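June 2021

Slept badly, then read the whole Rakness booklet over coffee, which did not improve matters. It is called a "method" on the cover and a "practice" inside, and the price on the back is more than I paid for my winter boots. The promise is that a person who gives up the phone for the first three hours of the morning will get back her attention. Back from where, it doesn't say. I am on day six and my attention is about where I left it.

I should put down what the method asks, so I can't fudge it later. No screen before ten. A walk, any length. One page by hand, which is this. A glass of water, with a paragraph on why water matters that reads like it was written by someone who had just heard of it. In the evening you give yourself a score for "clarity" out of 40. Why 40? I looked for a reason and there isn't one. I gave myself 22 last night and couldn't tell you what the other 18 would have felt like.

The walk

Went down to the creek and up past the Holub bakery, which still has the handwritten March hours taped inside the door. Closed, though the hours say open. I had wanted a poppy seed roll and stood there reading the sign twice as if that would help. On the way home I tried to do the noticing the booklet wants. I noticed that my left heel hurts. I noticed a man washing a very clean car. The booklet says that by the second week the walk "will begin to ask you questions." We'll see. Mostly I was composing a letter to the water company in my head, and it was a good letter, and I've already forgotten the second half of it.

The claims

There's a study quoted on page 9 with 600 people in it. It doesn't say who ran it, who the people were, or what they were compared with. They "reported feeling calmer." Well, I'd report feeling calmer too, if I'd paid for the thing and somebody asked me nicely. I've done it. When I bought the Stosadeo pillow I told everyone for a month that I was sleeping better, and then I found I'd been sleeping on the old one half the time because it was closer to the lamp.

To be fair to it, and I'm trying to be, the mornings are quieter. I don't start the day angry at a stranger. But I'm also eating a proper breakfast this week, the weather has turned, and the upstairs neighbors are away. Any one of those could be doing the work. If I wanted to know I'd have to change one thing at a time and keep at it for months, and the booklet is against that sort of thinking. It calls it "auditing the self." I'd call it checking.

The lockbox chapter

Chapter four is the one I nearly threw across the room. It says willpower is a myth and the phone must be physically locked away at night, and it points you to a Kosex box with a timer on the lid, sold separately, naturally. I won't be buying that. I have a cookie tin and a drawer. A small padlock does the same job as far as I can see, and if it doesn't, then the box won't either, because I'd be the one holding the key in both cases. 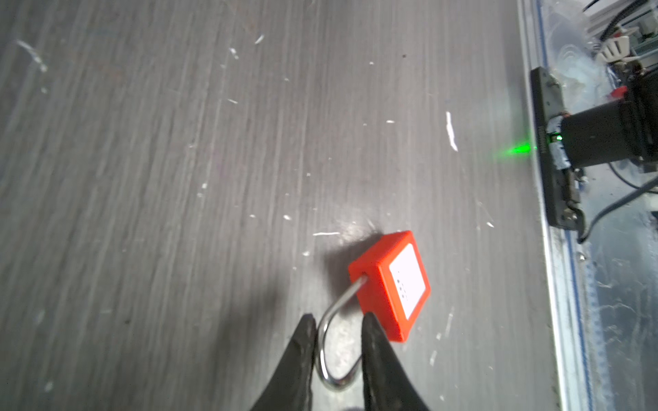
The evening

Filling this in after supper. The phone came out at ten on the dot, and I'd be lying if I said I wasn't watching the kitchen clock from nine thirty on. There were 123 unread messages, all but a handful of them from shops. So that is what I was protecting my attention from: a sale on garden hoses. I deleted the lot and then spent forty minutes reading about whether garden hoses go bad in the sun. (They do, or the people selling them say they do.)

Clarity score: 19. Lower than yesterday, though I felt better today than yesterday, so either the score is nonsense or I am. I notice there's no page for what to do if the number goes down. There is a page for what to do if it goes up, and it suggests the advanced course.

I did get something done this afternoon. Sat down with the tax envelope and went straight through it without getting up once, except for the cat. I'd like to give the method credit for that, but the envelope was late and I was scared of it, and fear has always worked on me. I'll go on to day fourteen since I said I would, and I'll keep writing the page, which I like and used to do for nothing.

Bakery again tomorrow, earlier. If it's closed I'm taking the hours down myself. Need stamps, cat food, and something for the heel.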